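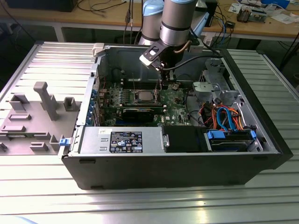 I taught senior English for years before I made a notebook, and the Hitska Close Reading Notebook is the one I wanted every January when the new novels came home in a box. It's for anyone who has to write about fiction: Year 11 and 12 students, first-year uni, book clubs that like a proper argument.

Most reading journals give you a star rating and a box for your favourite quote. Lovely, but no help at all when you're trying to work out why a narrator keeps changing her story! Mine starts with the passage. You copy out a few lines on the left page (by hand, please — you notice the commas that way) and pull them apart on the right.

## What's inside

- 10 sections, one per book or long story
- A narrator page in each section: who's talking, when, and what they leave out
- Symbol tracker with page references
- Essay planner, in an 800-word and a 3,000-word version
- Fold-out timeline at the back for stories told out of order
- Two ribbons, one grey and one mustard

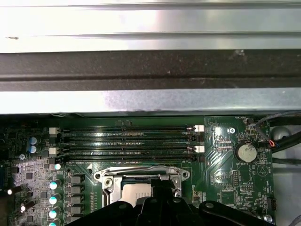 The right-hand page is the bit I fussed over longest. It's split into four long bands for word choice, sentence shape, image and voice, and they run straight across the paper one under another. Think of the four black memory slots on a green motherboard, all parallel and all empty, and you've got the layout. You don't have to fill them in order, and plenty of good passages only need two. Leave the others blank and move on.

## Paper and cover

We print on Arley cream, which takes fountain pen well and highlighter a bit less well (yellow is fine, the darker pinks can show through). The cover is Bekeck cloth in navy or rust. It opens flat after the first week or so of use, and it'll go in a school bag without the corners curling up.

I-hsuan Fu drew the little section openers and also talked me out of a glossary, so there isn't one. If you want the terms, the Onyeka Pocket Guide has them and slips into the back sleeve.

## Ordering

The second printing is 1,000 copies and ships from November 2022. Class sets are welcome, just email me with your numbers and the colour you'd like. I'll post a single sample to any school that wants a look first. Names can be stamped on the cover in silver, but I can't take a stamped one back, so check your spelling before you send it through.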